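홈 | 회사소개 | 보도자료 | 채용 | 문의

탈러포트 도서 물류센터 7월 개장… 동네책방 당일 출고 시작

2022년 2월 5일 | 나르타브함 홍보팀 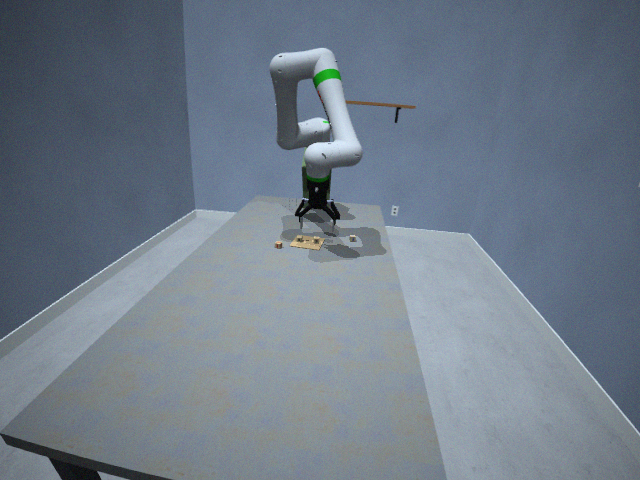
도서 유통사 나르타브함(Naltavham)이 오는 7월 탈러포트(Talerport)에 새 물류센터를 연다. 대상은 동네책방. 현재 거래 중인 책방은 146곳이며 개장과 동시에 전부 새 센터로 옮긴다.

핵심은 소량 주문. 지금까지는 최소 주문 수량이 여덟 권이었으나 앞으로는 한 권도 가능. 오전 주문분은 당일 출고, 오후 주문분은 다음 영업일. 도서산간은 하루 더 걸릴수 있음.

센터 면적은 2,195제곱미터. 단층 건물이고 기존 틸먼(Tillman) 창고 부지를 그대로 쓴다. 지붕과 바닥 공사는 끝났고 서가 설치가 남았다. 초기 보유 종수는 약 1,000종, 시집과 그림책, 지역 출판물 위주. 학습서는 당분간 취급 안 함.

반품 규정도 바뀐다. 기존 분기별 반품에서 월별 반품으로. 훼손 도서는 사진 접수 후 처리하며 택배비는 나르타브함 부담. 단, 절판본과 주문제작 도서는 제외된다.

주문은 새 시스템 '아스타르(Astar)'로 받는다. 기존 팩스 주문도 연말까지는 유지. 아이디는 책방별로 한 개씩 발급되며 사업자등록증 사본이 필요하다. 기존 거래처는 다시 제출하지 않아도 됀다.

로셸 보이치크(Rochelle Wojcik) 나르타브함 대표는 "책방 주인들이 제일 많이 한 얘기가 한 권만 보내달라는 거였다. 손님이 찾는 책은 보통 한 권이니까"라며 "배송비 때문에 오래 미뤘는데 더는 미루기 어려웠다"고 말했다.

배송비는 권수와 상관 없이 건당 정액. 금액은 개장 전 거래처에 개별 안내 예정. 신규 거래 신청은 이메일로 접수하고 심사는 따로 없다. 출판사 입고 일정은 별도 공지.

문의: 나르타브함 홍보팀 | © 2022 Naltavham. 무단 전재 금지 | 맨 위로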